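家庭の布を扱うデータをどう集めるか Drilatex収集班に聞く

Drilatexの収集班は、布製品の片付けを学習させるための実演データを、実際に人が暮らす部屋で記録している。使うのは手持ち式のグリッパー「Trakska」で、左右の手に1台ずつ持ち、ふだん手でやる作業をグリッパーの指でやる。収集班の責任者に、現場での進め方とデータの選び方を聞いた。

取材は同社の事務所で行った。机の上には畳みかけのバスタオルと、充電中のTrakskaが左右一組置いてあった。

最初に聞いたのは、なぜスタジオを使わないのかという点である。

「最初の年はスタジオでやっていました。白い台を置いて、同じタオルを同じ向きに置いて、畳む。記録はきれいに揃います。ただ、それで学習させたモデルを家に持っていくと、ベッドの上に別の布が敷いてあるだけで動きが止まる。柄の上に柄が載っている状態を一度も見ていなかったので」

昨年の10月から、収集の場所を協力者の家に移した。今回の契約で回るのは4軒。部屋の広さも窓の向きも家具もばらばらで、照明を持ち込むことはしない。カーテンを閉めるかどうかも、その家の人に任せているという。

「窓が明るすぎて外が白く飛んでいる記録も、そのまま残します。手元の布が見えていれば使えます。逆に、窓がちゃんと写っていても手元が暗いものは外すことが多いです」
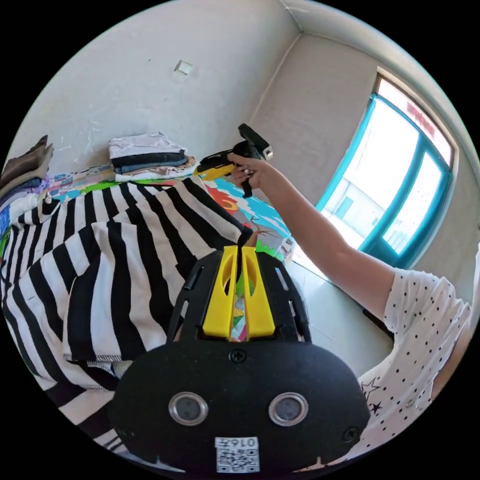
寝室での収集。担当者が片方のグリッパーをベッドの上に持ち上げている。

記録の単位は「エピソード」と呼ばれ、布に近づくところから手を離すところまでをひとつとして数える。大きめのブランケットを畳む課題では、1エピソードの上限を40秒に決めている。

「40秒を過ぎたら途中でもやめてもらいます。長くなるときは、たいてい端を見失って探しているんです。探す動きも必要なデータではあるんですが、それは別の課題として録ります。混ざると後で切り分けるのが大変で」

上限を決めた当初は、収集担当者から不満が出た。あと少しで畳み終わるところで止めるのは気持ちが悪い、という声だった。今は終了の合図を音から振動に変え、合図のあとに布を置く動作までは続けてよいことにしている。責任者によると、この変更で雑に放り出すような終わり方が減った。

布の種類は7つに分けてある。タオル、シャツ、ズボン、シーツ、ブランケット、枕カバー、それに「その他」。その他に入るのは、紐や持ち手のついたもの、綿の入ったもの、縁に硬い芯のあるものなどで、数としては一番集めにくい。

「縁は大事ですね。縁取りの色が違う布は、人間が見ても端がどこか分かりやすい。だからといって縁取りのある布ばかり録ると、モデルが色だけを頼りに端を探すようになります。無地で、縁も同じ色で、薄い。そういうものを意識して混ぜます。現場では嫌がられますが」

柄についても似た話がある。太い縞の布は、折れ曲がると縞の向きが急に変わるので、どこで折れているかが画像から読み取りやすい。評価の数字も縞の布が先に上がる。それで一度、全体の成績を見誤ったことがあるそうだ。

「縞だけ抜いて計算し直したら、前の月とほとんど変わっていなかった。報告書を書き直しました。Pálfiさんには締め切りを延ばしてもらって」

Pálfiは今回のデータの納品先で、受け取ったデータを使って片付け動作のモデルを作っている。仕様書には布の種類ごとの比率が書いてあるが、柄の比率までは決められていなかった。今は双方で表を作り、柄の有無も項目に入れている。

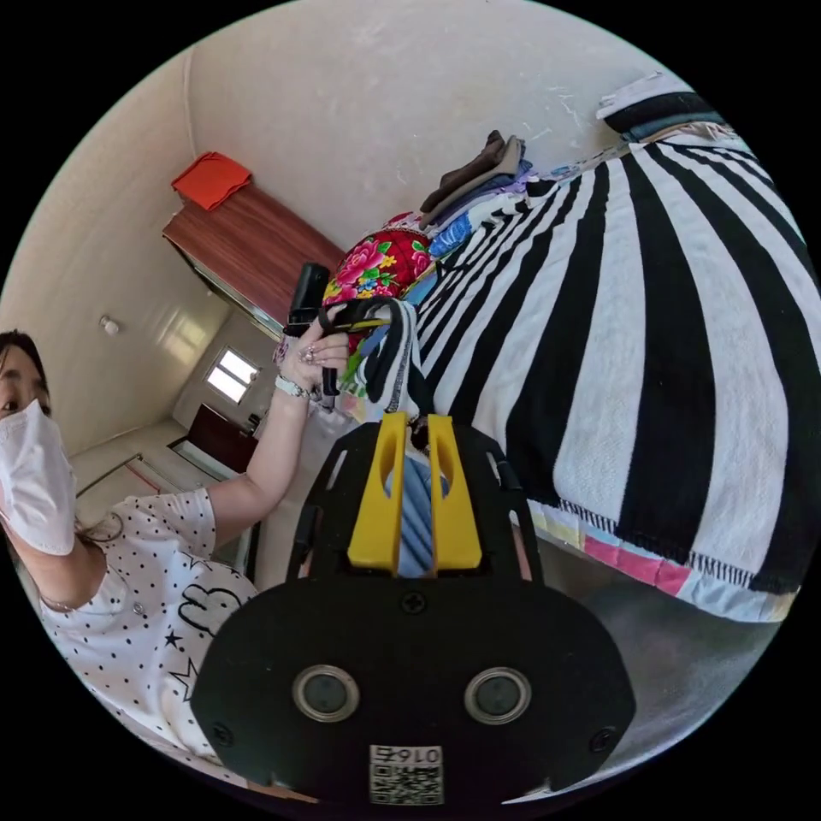 担当者の訓練についても尋ねた。Trakskaは指が2本しかなく、手の感覚で動くとまず布を取りこぼす。新しい担当者には、初日は記録をせずに、家にあるものを好きに挟んでもらうという。靴下から始める人が多い。

「慣れてくると今度は速くなりすぎるんです。手首を返して一気にめくる。畳み上がりはきれいでも、その間の画像は全部ぶれています。ロボットの腕がその速さについてこられるかという問題もあるので、速い人には、ゆっくりやってくださいと何度も言うことになります」

もうひとつ繰り返し言うのが、指で直接触らないことだ。

「布の持ち手をつい手で押さえてしまう。皺をさっと手で伸ばしてしまう。誰でもやります。私もやります。記録の中に人間の指で済ませた工程があると、モデルから見れば布がひとりでに動いたことになりますから、そこは印をつけて分けます」

分けた記録を捨てるわけではない。準備の動作として別のフォルダに入れ、布の初期状態を調べるときに見返す。実際の家の布がどんなふうに置かれているかは、課題が始まる前のほうがよく分かるという。

左右を取り違えるミスも多かった。Trakskaは左右で内部の設定が違い、逆に持って始めると、後から座標を直すのに手間がかかる。機体には番号のシールが貼ってあるが、作業中の担当者がそれを見ることはまずない。現在は開始前に左のグリッパーだけを2回開閉する決まりにして、ソフト側で確認している。

「地味ですが、これが一番効きました。前は夕方に事務所へ戻ってから気づいて、その日の分を全部開き直していました」

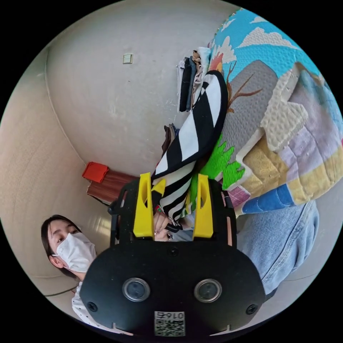 最終更新:7月9日(日)

集めた記録は、その日のうちに選別用ソフトの「Tastik」に読み込む。Tastikは画像の暗さやぶれ、グリッパーの開閉の抜けを調べて、怪しいエピソードに色をつける。採否を決めるのは人間で、二人が別々に見て、判断が割れたものだけを翌朝の打ち合わせに持ち寄る。

先月の選別では、186エピソードが不採用になった。理由で一番多かったのは、片方のグリッパーがもう片方の視界をふさいでいたというものだった。

「両手の作業なので、ある程度は仕方がありません。近づけば互いに隠れます。困るのは、掴む瞬間に両方とも見えていない場合です。どちらのカメラにも掴んだところが写っていないと、閉じたという信号だけが残って、何を掴んだのか分からない」

対策として、左右の指先を同じ場所に寄せるときは、片方が先に布に触れ、もう片方は少し遅れて入るように頼んでいる。どちらの手が先でもよい。ただ、同じ担当者はいつも同じ手から入りがちなので、週の途中で逆にしてもらう日を作った。

布の失敗例をどう扱うかは、社内でまだ意見が分かれている。責任者自身は、失敗してやり直した記録を多めに残したいと考えている。

「一度で掴めたものだけを集めると、掴み損ねたあとにどうすればいいかが入っていないデータになります。滑って、戻って、掴み直す。あれが欲しい。ところが、わざと失敗してくださいと頼むと、みんな下手な芝居になるんです。失敗の前に一瞬ためらうので、画面で見ればすぐ分かります。だから頼むのはやめました」

代わりに増やしたのが、最初から条件の悪い置き方だ。丸めた布を広げずに始める。別の布の下に端を潜らせておく。ベッドの縁から半分垂らしておく。こうすると、頼まなくても掴み損ねは出てくる。

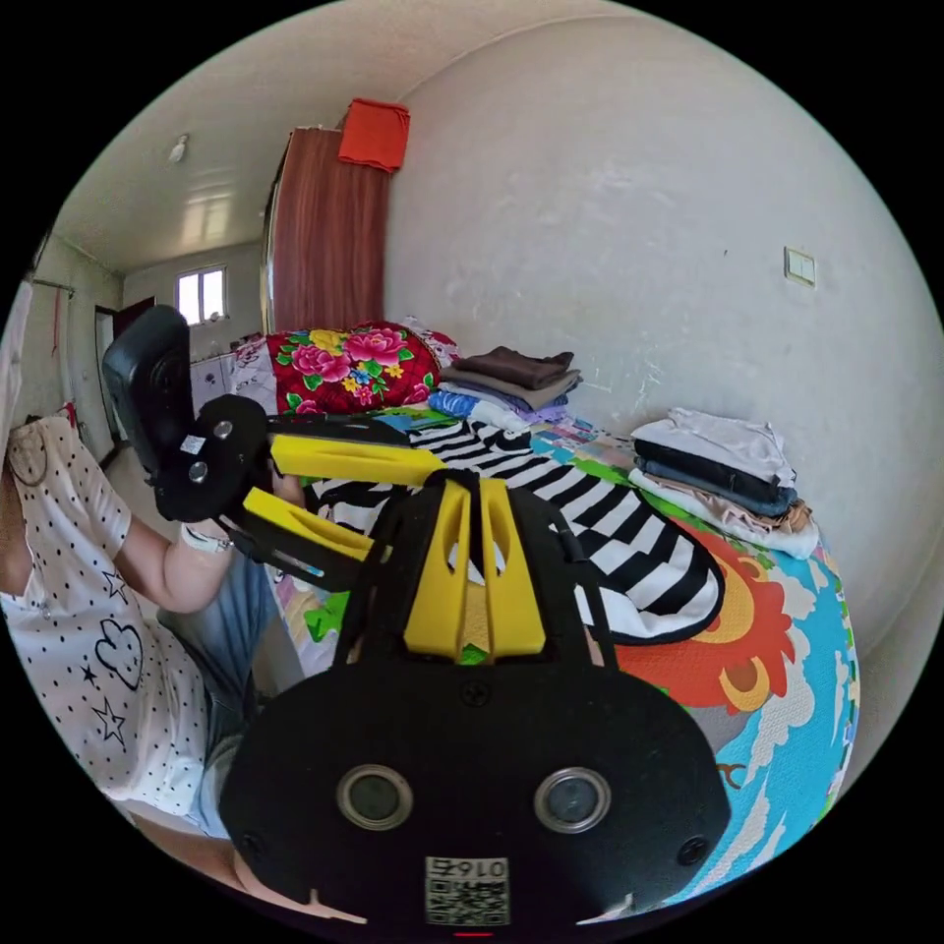 縞模様の布に2台のグリッパーの指先を寄せたところ。

協力してくれる家への配慮についても聞いた。訪問の前には、写ってほしくないものを片付けてもらう時間を取る。反対に、片付けすぎないようにも頼むことになる。

「お客さんが来ると思って、きれいにしてくださるんですよ。お気持ちはありがたいんですが、畳んだ服が壁際に積んであるとか、家具の上に布が載っているとか、そういう普段のままがいい。こちらで散らかすのも変ですし」

収集後には、郵便物や家族の写真のように個人が分かるものが写り込んでいないかを確認し、見つかった部分は塗りつぶす。担当者の顔が写った区間も同じ扱いになる。マスクをしていても顔として処理する決まりで、ここは自動検出に任せず目で見ている。横を向いた顔や、目元だけが入った画像を機械が見落とすことがあったためだ。

作業の疲れも課題として挙がった。グリッパーを両手に持ったまま腕を伸ばす姿勢が続くので、肩にくる。以前は休憩の間隔を担当者任せにしていたが、後半の記録ほど手ぶれが増える傾向が見え、タイマーで区切るようにした。ベッドの作業では立ってやる人と座ってやる人がいて、どちらにも統一していない。立つと布を上から見下ろす形になり、座ると横から見る形になる。両方あったほうがよいというのが今の方針だ。

次の契約では、掛け布団カバーの付け外しを扱う予定だという。中の布団の角をカバーの角に合わせ、内側の紐を結ぶ工程がある。試しに何度か録ってみたところ、紐のところで全員が止まった。

「2本指で紐を結ぶのは、人間がやってもかなり難しい。スナップボタンのカバーに変えてもらえないか、先方に相談しているところです。紐を諦めたくはないんですが、担当者が結べないものは録りようがないので」

結び目の練習用に、事務所の椅子の背には何本か紐が下げてある。昼休みに挑戦する人もいるが、成功したという報告はまだ来ていない。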